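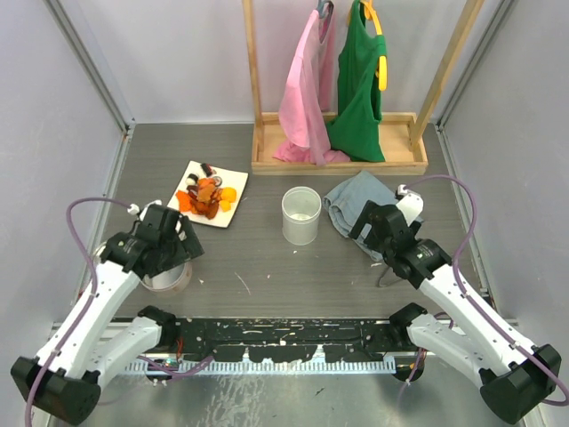 3.2 How long a report waits for its first reply

We turn now to the question that set us off on this work in the first place, namely how long a person who has taken the trouble to write a bug report must wait before somebody answers. For this we drew 2000 closed reports from the public tracker of Padel, leaving out duplicates and those filed by the maintainers themselves. Following Fellach and Ersoy, we count only replies written by a person - the automatic thank-you note does not qualify, kindly meant as it is.

Figure 2. Waiting time in days, by whether the report gave steps to reproduce the fault.

Reports with clear steps had a median wait of 2 days, and 93 per cent of them were answered in the end. Those without steps fared a good deal worse, although we would ask the reader to be a little patient with us here, as many were filed in November, when the project was moving its tracker to the Stindstead server and replies of every kind were slow.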